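Cup storage, second attempt

The cups in our shared kitchen have been a low-grade problem since I moved my desk next to it. They get washed, they get put somewhere, and the somewhere changes. In December I measured the shelf and wrote down what goes on it. These are my notes, tidied up a little.

The shelf is 300 mm deep and has 98 mm of clearance below the one above it. That clearance is the whole difficulty. Our everyday cups are 105 mm tall, so they cannot stand upright there at all. They can lie down. A cup on its side takes up its own diameter in height and leaves a bit of room for fingers, and it dries reasonably well if the open end tips slightly down.

Lying down brings its own trouble. A cylinder rolls. I tried three things to stop it.

First, a folded dish towel along the front edge. Works for a day. The towel gets borrowed for its normal purpose and the cups roll out after it.

Second, a wire rack from Pristow with a gap between the rods. The gap was too narrow for the cups to settle into, so they rode on top of the rods and moved at the slightest touch. Ghizlane Morsy took the rack home and says it is fine for baking trays.

Third, a strip of ribbed drawer liner, 200 mm wide, with the ribs running parallel to the shelf edge. The cup lies along the ribs and stays where it is put. I cut the liner with ordinary scissors and did not glue it. It has not shifted so far, though I pull it out every couple of weeks to rinse off the crumbs, so I may be resetting it without noticing.

The finish on the cup matters more than I expected. A glazed one slides on the liner if you push it from the base. The matte ones grip. We have a mixed set, partly Radwan and partly things people brought in, and I now put the matte cups on the liner and hang the glazed ones.
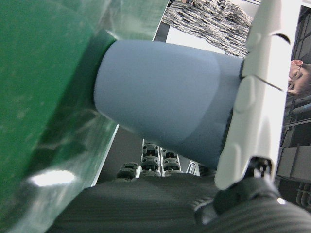 Kitchen and Supplies Group, Narnum workshop

Base in, rim out is the orientation I settled on. The pale blue-gray cups have a rounded closed end and a wider rim, so the rim is the easier end to take hold of. Putting one away, hold it at the rim and push until the base touches something. Taking one out is the same motion in reverse. Younes Ait Ali prefers rim in, on the grounds that dust settles in the open end. I wiped the insides of both kinds after a week and could not tell them apart, but he is welcome to the left half of the shelf.

Two loose ends. The liner was sold by the roll and I have 148 cm left over, which would do the lower shelf and the cutlery drawer - Doaa Benjelloun has asked for the drawer first. And the tall Zollik mugs do not fit in any direction because of the handles. They stay on the hooks by the sink until I find a better place.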